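Home Data Code About Contact

# Fimcombe Playbills

Cast and production records for the Fimcombe Playhouse and its touring company at Arnville, typed up from printed programmes. The set covers 356 productions. Each production has one row in `productions.csv`; each named part has one row in `casting.csv`.

## Fields

- `prod_id` – integer, stable between releases
- `title` – as printed, including subtitles
- `venue` – `fimcombe` or `arnville`
- `role` – part name, in the spelling of the programme
- `performer_id` – links to `performers.csv`
- `replaced` – 1 if a slip in the programme names a different performer, otherwise 0

## Known problems

Musicals list the chorus as a block, so `role` is empty for those rows. In 18 productions the director is not named. Two performers called Munasinghe appear in the same seasons and have been split by hand; the split may be wrong for the early pantomimes.

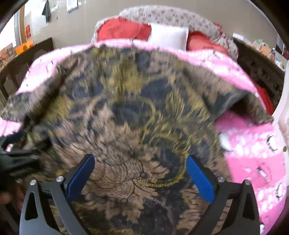
Where a programme gives only an initial, the full name was filled in from the season leaflet if one survived. 65 rows could not be matched and keep the initial alone. The Arnville tour of July has no leaflet – its rows were typed from the poster and carry no `role`.

## Loading

Files are UTF-8, comma separated, with a header row. The import script for Ovia reads them in batches of 400 rows.

Corrections go to Adanech Wako, with the `prod_id` in the subject line.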